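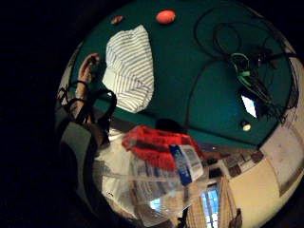
Home Issues Articles For Authors Search
Field Notes in Automation
13 Jul 2026 | Pledura Working Group
Shares 30 Comments 2

4. The open day

4.1 Setting and visitors

The demonstration was held at Borkero, a house with good windows and a pool table. We had asked for a workbench. The table was level and well lit, and since the owners were fond of the felt we agreed to keep liquids in their bottles wherever the protocol allowed it. The full program, including the talk in the front room and the tea afterwards, drew 268 visitors over the day, a figure we owe to the sign-in sheet and therefore to the honesty of people who wanted a name tag.

Our stated purpose was to find out what a general audience makes of demonstration-based teaching, in which a person carries out a household task by hand while wearing or holding instruments, and the recording is later used to train a manipulator. Our unstated purpose was to get through an afternoon without a cable fault. Results for both are reported below.

4.2 Apparatus and task

The demonstrator worked from the far side of the table with the instrumented right hand, leaving the left free. Recording was handled by the Zulovico logging software, which stores each attempt under a number and a short comment. The comments were meant to be neutral in tone. By the middle of the afternoon they had acquired a certain colour, and we have left them out of the published set.

The task used a spray bottle and a striped cloth. It was chosen because everyone has done it, which proved a mistake in one respect: everyone also has views on how it should be done. Visitors who had been shy about asking what the marker was for were quite prepared to correct the demonstrator's grip.

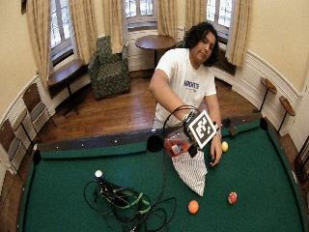

Figure 3. The demonstrator at the table during the open day, with the handheld rig, its square printed marker and the striped cloth. Billiard balls were left in play as clutter.

The balls deserve a word. Our earlier laboratory recordings had been criticized in review for their tidiness, and we had promised to do better. A pool table supplies clutter at no cost to the grant. The balls are also round, smooth and inclined to travel, qualities a reviewer can hardly call unrealistic.

4.3 What visitors asked

Questions were written down on cards and sorted afterwards using the Pillai scheme, which has bins for safety, cost, employment and curiosity. We had to add one for furniture. The most common question in the first session was how long it would take before a machine could do the wiping by itself. Our standard answer refers to the size of the training set, which stood at 3232 recordings when we left for the venue. Several people thought this a large number of times to wipe a table. We had not looked at it that way.

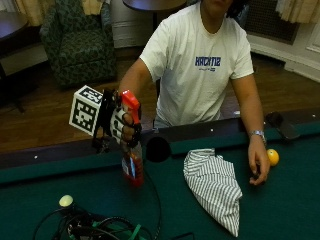 Employment came up less than we expected, and when it did, the concern was mostly for the demonstrator, whose job was felt to be harder on the back than the one it was meant to replace. A smaller group wanted to try the rig themselves. We allowed this in the second session, in turns kept strictly to a few minutes, and those attempts are tagged separately because newcomers tend to hold a bottle as if it might go off.

4.4 Limitations

The audience selected itself, and anyone who gives up a free afternoon to watch cleaning is unlikely to represent the public. The cards were anonymous, so a persistent visitor may have been counted more than once; the handwriting suggests at least one was. A follow-up visit is planned for December, at a venue that has promised us a bench.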